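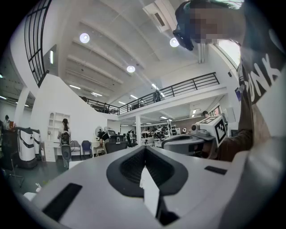
Prarotora, April 20, 2024

Home | Visits | Workshop notes | Suppliers | About | Contact

We use cookies to remember your settings. By continuing to read you agree to this. OK / Change settings

A Saturday with the hand grippers at Geklow

I repair packing machines for my living, so when Geklow opened its hall to visitors I wanted to see mainly one thing: how they look after the hand-held grippers. These are the tools a person carries and closes by hand, to show a robot how a task is done. I had read about them but never had one in my hands.

The hall is high and white, with a mezzanine along the middle and black railings. Downstairs there are work places, shelves, and two white service robots standing together on the left side. The person I followed worked with a VR headset on the face and a gray gripper in the hand. On top of this gripper sits a white block with two square black-and-white markers, one looking forward and one tilted on the top face.

Shuzhen Qian takes care of the gripper station, and she was very patient with my questions. The first thing she explained was the block. It must sit without any play. If it moves even a little, the position of the tool is wrong in all the recordings of that day, and you don't notice it until the evening. So each morning she presses the block with her thumb from four sides. If it gives, she takes it off, cleans the seat and mounts it again. A marker with a scratch or a bent corner is changed at once, she does not try to glue it.

The second thing was the inside of the jaw. On the gripper nearest to me the opening was a deep V with a ribbed black lining. The ribs are what wears out. The lining is made for them by Hämäläinen, and the station changes it after 3000 closings, also when it still looks good. Before, they waited until 2000 more, and thin things began to slip. Dust between the ribs is brushed out dry. She warned me strongly against oil or any spray, because I had asked about it (in my work we spray everything).

The hinge and the trigger get a check once a week. The pull is measured with a small spring scale and the value goes in a notebook. I was allowed to look at the notebook. Gripper 285 had a clean row of values, and gripper 351 was slowly getting heavier since November. They had opened it two times and found nothing, then Avora sent a new return spring and the row went flat again. I liked this page very much. It is the same as we do with our sealing jaws, only smaller.

I could try a gripper for some minutes. It is lighter than I thought, but the wrist gets tired from holding it straight. Ms. Qian told me that people change over every half hour, and the settings of the headset strap are written down for each person.

What I did not understand well is how the headset and the markers are aligned with each other in the beginning. There was a procedure on a sheet, but the next group was already waiting and I didn't want to hold them up. I wrote to the station afterward and will add the answer to this page.

Parking is behind the building. Bring a jacket, the hall is cool.

Recent items
Sealing jaws: how often to change the strip
Visit to a small bottling line
Spring scales, cheap and less cheap
Notes on keeping a machine notebook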